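タオル・リネンたたみ作業 参加者募集(短期・未経験可)

更新 2026年6月19日

急ぎで出してます。読みにくかったらすみません。質問は下のほうの連絡先へ。

リネン預かりのTolell、作業場でタオルをたたんでくれる人を探しています。募集4名。期間は8月いっぱいまで、途中からでも可。相談してください。

仕事の中身
洗い上がって乾いたタオルを、広げる、角を合わせる、たたむ、重ねる。ほぼこれです。あとは棚入れと、出荷前の袋詰めが少し。洗濯機と乾燥機は別の担当がやるので触りません。アイロンもなし。

扱うもの
フェイスタオル、ハンドタオル、バスタオル。白が中心で、うすい色つきも混じります。ほかに枕カバー、テーブルナプキン、たまにエプロン。シーツは大きいので二人組でやります。一人でやらされることはないです、念のため。
納め先は宿がほとんどで、あと美容室、食堂、整体院。いちばん大きいのがLelilcombeという宿で、先月ここに納めたタオルだけで1,803枚。夏はもっと増えます。それで募集。

こんな人
細かいことが気になる人。端がずれてると直したくなる人、歓迎。
黙って手を動かすのが苦にならない人。しゃべりながらの人もいます、どっちでも。
立ち作業ができる人。椅子もあるので途中で座ってかまいません。
年齢は18歳以上。経験、資格、いりません。履歴書も不要。応募のメールに簡単な自己紹介だけ書いてください。
日本語はあいさつ程度でだいじょうぶ。作業場では日本語、タイ語、英語が混ざってます。手順の紙は三つの言葉で貼ってあります(英語がちょっと古いです、直します)。

時間
午前の部 9時から13時
午後の部 13時半から17時半
どちらか一方で応募してください。両方通しは今回は受けていません。週2回から。曜日は面談のときに決めます。固定でなくてもいいけど、前の週のうちに連絡もらえると助かります。急な休みは電話で。メールだと朝は見てないことがあります。

お金
時給制。額は面談で書面にして渡します。最初の練習の日も同じ時給がつきます。枚数での歩合はなし。速さで差をつけることもしません。前はやってたんですが、たたみが雑になったのでやめました。
交通費は往復600円まで。それを超える人は先に言ってください。出せる場合もあるし出せない場合もあります。
支払いは月末締め、翌月に振込。

場所
Jitpraphaiビルの二階。一階が布地屋で、その横の階段をあがってください。エレベーターはありません。階段がきつい人は応募の前に一度ご相談を。自転車は裏に置けます。車は不可。
冷房あります。が、乾燥機の部屋の戸が開くと暑いです。飲みもの持参で。冷蔵庫は名前を書いて使ってください。

服装
動きやすければなんでも。ただ次はお願いします。
指輪、腕時計、ブレスレットは外す。パイル地は引っかけるとすぐ糸が出ます。
爪は短く。
ハンドクリームは作業が終わってから。
香水なし。美容室のお客さんから匂いの指摘が来たことがあるので。
黒いニットや毛の出る服は避けてください。白いタオルにつくと取るのが大変。
エプロンは貸します。

作業の流れ(だいたい)
着いたら手を洗う。台をふく。かごを取ってくる。
一枚ずつ台に広げて表裏を見る。しみ、ほつれ、毛羽のかたまり、破れ。あったら青いかごへ。迷ったら青いかごへ。判断はこっちでします。
問題なければ角をつまんで軽く引いて、縁をまっすぐにしてから折る。最初の折りで八割きまります。ここを急ぐと後ろ全部ずれる。
フェイスタオルは縦に二つ、横に三つ。縁の縫い目が内側。わになったほうを手前に。
バスタオルは納め先ごとに折り方が違います。壁の見本を見てください。覚えなくていいです、見ながらで。
10枚で一山、山の向きをそろえて棚へ。

練習
初日はVeikko Juntunenがつきます。Veikkoは元クリーニング店勤務で、たたみはいちばん長い人。説明は短いです。怒っているわけではないのでわからなければ何度でも聞いてください。
最初の一時間は角の持ちかただけやります。つまらないと思いますがここだけは全員やってもらってます。薄い生地と厚い生地で力の入れかたがちがうので。強くつまむと跡が残るし、弱いと逃げる。

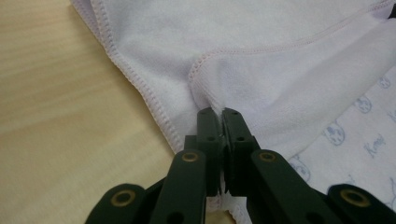
二日目からは普通に台に入ってもらいます。枚数の目標は出しません。慣れるまでの早さは人それぞれ、経験がある人のほうがかえって前の店の癖でてこずったりもします。

よく来る質問
・子どもを連れて行っていいですか
 すみません、作業場には入れません。時間をずらす相談はできます。
・左利きですが
 問題なし。台の左右を入れかえるので最初に言ってください。
・音楽は
 ラジオが流れてます。イヤホンは片耳ならOK。
・糸くずのアレルギーがあります
 綿ぼこりはどうしても出ます。マスクは用意してますが、症状の強い人にはおすすめしません。
・タオルはもらえますか
 納品に使えなくなったものは持って帰っていいです。掃除用に人気。
・8月のあとも続けられますか
 本人の希望と仕事の量しだい。今は約束できません。
・見学だけでも
 できます。午後のほうが落ちついてます。

応募のしかた
メールの件名に「たたみ応募」と書いて、本文に
名前
連絡のつく電話番号
午前か午後か
来られる回数
始められる時期
をいれて送ってください。写真はいりません。宛先はこのページの一番下の連絡フォームからでも同じところに届きます。
返信はChutima KaewmaneeかLiya Seyoumがします。4日たっても返事がなければ迷惑メールに入っているかも知れないので、もう一度ください。
面談は作業場で、11分とか15分とかそのくらい。そのままタオルを一、二枚たたんでもらいます。試験ではなく、台の高さが合うか見るためです。背の高い人は低い台だと腰にきます。

定員になりしだい締めきります。午前の部のほうが先に埋まりそうです。午後は今のところ応募が少ないので、どちらでもいい人はぜひ午後で。

前に来てくれていた人へ。もう一度の応募も大歓迎、自己紹介いりません、名前だけで。ロッカーの位置が変わったので着いたら声かけてくださ い。

Tolell 作業場担当 Duangjai Chaiyaporn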